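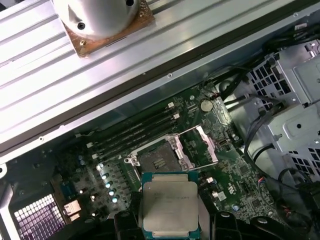

Is it worth taking an old desktop computer to a reuse centre?

It usually is, provided the case is complete and you have copied off anything you want to keep.

Print this page
E-mail this page

I had been meaning to visit the Pliltow reuse centre for longer than I care to admit, mostly because there were two old computers under our stairs and my wife had begun to refer to them as the lodgers. So when the open day came round on November 11, 2024 I put one of them in the boot, took the wrong turning by the garden centre (twice!), and arrived just as Veronica Enache was pouring the first teas.

The centre has the ground floor of what used to be the Siner carpet warehouse, and you can still find the old roll numbers painted on the pillars if you look behind the shelving. There were 24 of us on the morning tour. Veronica led us round at a very comfortable pace and let everybody ask whatever they liked, which meant that we spent a good while at the front desk talking about printers. They don't take printers. I think she has had to say so many times before.

What I enjoyed most was hearing where the machines go. In the past year the centre has passed on 148 desktops, most of them to families with school-age children, and a few to a reading room in the next village where people go to fill in forms and look up bus times. Each one goes out with a keyboard, a mouse and a printed sheet of first steps, written by Oana Pană in lettering large enough that I could read it without my glasses. She told me she rewrote it after her own mother got stuck at the second line.
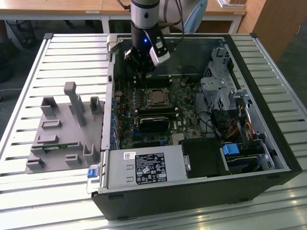
After the tour there was a talk by Virgil Husar on what makes a computer feel slow, and I must say he has a gift for it. He reckons most of the machines handed in as hopeless only want more memory and a newer drive, and that people tend to blame the processor when it has been doing its job perfectly well all along. He also spoke very kindly about dust. His advice was to open the case once a year, with the plug out of the wall, and to go gently round the fans with a soft brush. I wrote this down on the back of my raffle ticket and then had to hand the ticket in, so I am giving it to you from memory.

Lunch was soup and a bread roll for a small donation. I sat with Fulgencio Arrieta, who had come over with a neighbour's machine and stayed for the cake – a lemon one, and very good. We agreed that the chairs could be softer.

I left my computer with them and came home with a receipt and a jar of somebody's plum jam. There is parking for 15 cars at the side, and more along the lane if you don't mind the mud. The next open day is in March, and they ask you to ring beforehand if you are bringing more than one machine. I shall be bringing the other lodger.

Print this page | E-mail this page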